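5 Running the tea table at an open day

This section covers the tea table demonstration as given to visitors at the Gukside workshop. It assumes the arm has been mounted and homed as in section 4, and that the Orkis control program is installed on the table computer. One operator is enough. A second person should stay with the visitors whenever more than five are present.

5.1 Laying the table

1. Wipe the tabletop and let it dry.
2. Set the two white cups one behind the other, each on its own saucer. Turn both handles to the right as seen from the front of the table.
3. Fill the teapot to no more than half. Use tea at 65 degrees or below.
4. Select WRIST VIEW in Orkis and jog the arm to the viewing position. Both cups must be fully in view. 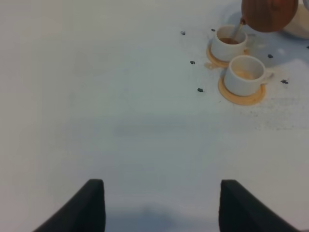
5. Press STORE. If the program reports a missing cup, move the cup towards the middle of the table and press STORE again. Do not move the arm to suit the cup.

Note: Dark bits on the table do not affect the cup search. Wet patches sometimes do, as they reflect the ceiling lights.

5.2 Giving the demonstration

6. Ask visitors to stand behind the floor line, 900 mm from the table edge.
7. Set the speed dial to 7. Higher settings are for empty cups only.
8. Run the Rorkelska sequence from the list. The ball item comes first and is meant to show grip force on a light object. Announce it before pressing START, or most visitors will be looking at the teapot.
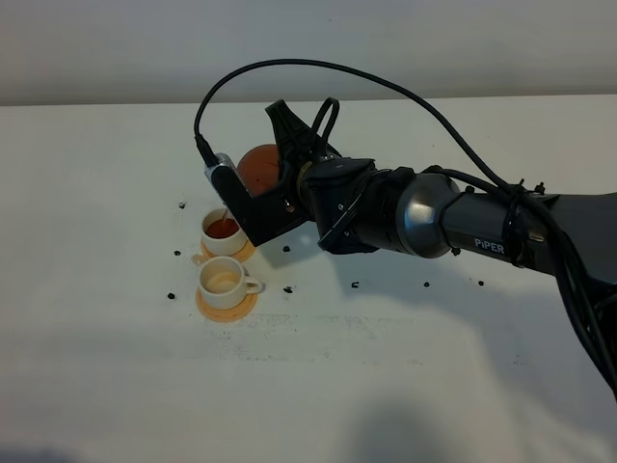 9. When the arm has stopped and the lamp is green, press NEXT to go on to the pouring item. Say when the pour is about to begin - the approach is slow and people tend to lean in.

CAUTION: Keep hands off the table while the lamp is amber. The arm may be still and yet not have finished its move.

CAUTION: Check that the cables have slack before each run. A cable caught at full reach can pull the arm off its stored path.

10. If tea is spilt, press HOLD and wipe up only after the lamp has turned green. A few drops beside a saucer can be left until the end of the session.
11. To finish, run TEAPOT RETURN. The gripper should stay closed on the pot until the base is resting on its saucer. If it opens early, lower the release height by one step in the Pruvost gripper menu.

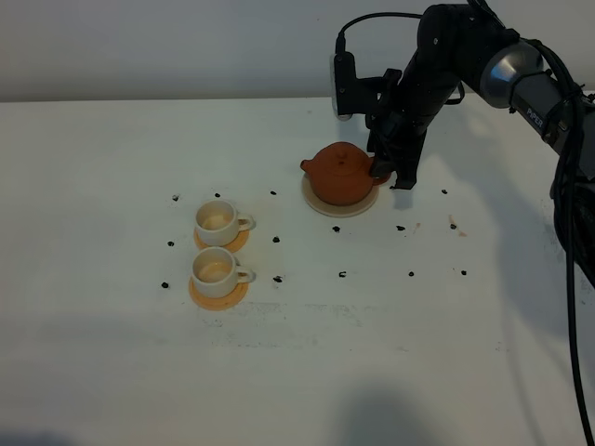 5.3 After the session

12. Send the arm to PARK and switch off at the table computer, then at the wall.
13. Empty the pot and both cups. Tea left overnight stains the cups and blocks the spout.
14. Enter the number of runs and any HOLD events in the demonstration log. Report repeated HOLD events to Shobha Panicker before the next open day. The stored cup positions were last renewed in October and should be stored afresh if the table has been moved.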